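Standing a dish on edge: what a wire stand has to do

A display stand for a plate or dish is one of the least considered objects in a house. It is bought as an afterthought, often in the wrong size, and it is then asked to hold something breakable upright for years on a shelf that people brush against. Most failures come from a mismatch between the stand and the dish, and most of those can be avoided with a ruler and a few minutes at the table.

The common pattern is the bent wire easel. A length of wire is formed into a back, two legs and a pair of feet that turn up at the front. The feet carry the weight and stop the rim from sliding forward. The back sets the angle of lean. In a plain stand with no hinge, that angle is fixed when the wire is bent, and the owner can alter it only by bending it again.

For this article we worked on a bare pine table with a dark green dish and a black wire stand, and compared our notes with the stands kept in the stockroom at Rowbotham, a shop that carries several sizes all year.
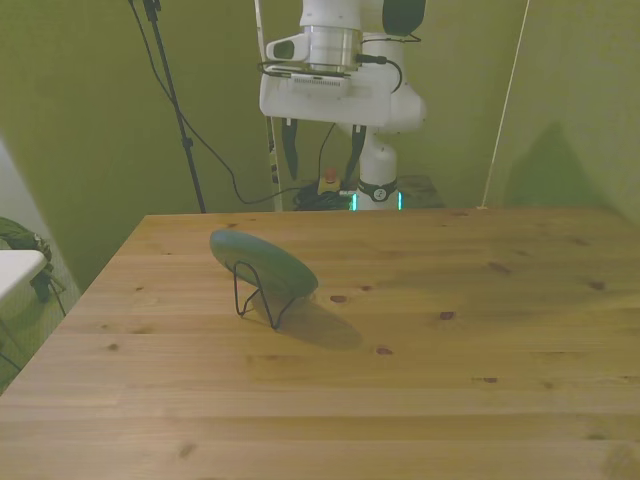
Maricel Cabrera disagrees with the usual advice on size: the rule that a stand should be half the height of the plate is, in her view, far too short for anything heavy, and she would go to two thirds before trusting it on an open shelf. She also thinks that people worry too much about the back and too little about the feet.

Her second point is easily tested. The feet have to be deep enough to take the whole thickness of the rim. A flat plate with a thin edge will sit in almost any stand. A dish with a raised rim takes up more depth, and if the upturned wire is too shallow the rim rides on top of it. The dish may stay up for a month like that and then slide when a door is slammed.

Lean matters as well. A dish set close to vertical shows its face best from eye level but tips forward easily. One that leans well back is steadier, provided that its weight stays inside the points where the wire meets the shelf. On a low sideboard, a greater lean also suits the viewer, who is looking down. Filance, whose stands are sold flat in packs of 10, prints a suggested shelf height on the card, and it is worth reading before the card goes in the bin.

The surface below plays a larger part than most owners expect. Wire on waxed or varnished wood has very little grip. Small sleeves of clear tubing on the feet will cure this, and so will a dab of museum putty under each contact point. Avoid felt pads on wire, as they work loose and leave glue behind.

Check a stand before anything is put on it. Set it on a surface known to be flat and press each corner in turn. A stand that rocks can be corrected by hand if the wire is thin, using two pairs of pliers with taped jaws and bending a little at a time.

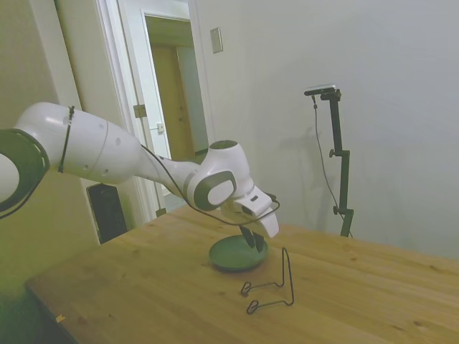

Storage is the other half of the subject. A dish that is taken down for use or cleaning should go flat on the table, on its base, with the stand put somewhere it will not be knocked. Leaving the stand right beside the dish, as we did with the wire lying just in front of the green rim, is convenient but puts metal within reach of the glaze or finish. A hand's width of clear space is better. For longer storage, wrap the stand separately and mark the size on the wrapping, so that the pair can be matched again later.

Prices vary more than quality. The Prestirden stand, catalogue number 3092, is a sound choice for medium dishes and has a foot deep enough for a raised rim. The Etisus is neater in appearance but its feet are shallow, and we would keep it for thin plates. Either will outlast the shelf it stands on if the wire is wiped dry after dusting with a damp cloth and the sleeves are replaced when they turn yellow.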